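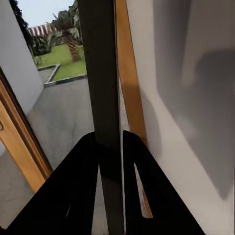

Rupert Imhof reckons you should never buy a robot until you've bought the building, and he's told me so at least twice, once by email in capital letters. His point is that people price the arm and forget everything the arm has to get past. He'd put the whole first year's money into ramps, wider openings and decent handles, and only then ring a supplier.

I think he's half right, and I've been chewing on the other half for weeks (sorry to everyone who's had to sit next to me at lunch).

We look after a string of small respite houses, the sort with a patio out the back and a garden people like to get out to. We want a machine that can fetch, carry and open a door for someone who can't manage it. Simple, right? Then you start planning for it and the door swallows the whole budget. Doors swing, they have frames and thresholds, and there's a wall right beside them waiting to be scraped. In a simulated house you can have a go at a doorway all day long and the only thing you wear out is your patience. In a real one, each scrape means a tin of paint and a grumpy phone call.

So my argument is this: buy the simulation time first. Before the arm, before the building works, before the nice trolley. Bakance quoted us 49 dollars an hour for theirs and I nearly fell off my chair, but we booked 70 hours and that's 3,430 dollars all up. The cheapest of the building quotes was 3,000 dollars per doorway! We have a lot of doorways. You can do the sums on that one yourself.

And the simulated work tells you what to put on the shopping list. Do we need big broad fingers or skinny ones? Would a lever handle suit us better than a knob? How much room does the thing want beside the jamb before it's any use to us? I'd like those answered while they're still cheap questions. Our old plan, the one I wrote myself back in December, had a line that just said "gripper, standard", and I cringe every time I open the spreadsheet.

Where Rupert has me is on the leftovers. A rendered patio doesn't collect leaves, and a rendered door hasn't swollen over a damp winter. You do have to spend on the real place sooner or later, and if you've blown the lot on software you'll be stuck with a lovely report and the same sticky door. I'd hold back half the money for exactly that, and I'd write it into the budget where it can't be nibbled at.

I'd also ask any supplier, Zutgate included, to show their work on a doorway before they show it on a table. Tables are easy. I've sat through two demos this year and both were blocks on a table, with very good biscuits.

Rupert has promised me a reply, probably in capitals again. I'll put it up when it comes.

Recent posts
Leasing or buying: what the Thorlacius contract left out
Spare parts and why I now order them first
Jarnari trolleys, one year on
Who pays for the charging point?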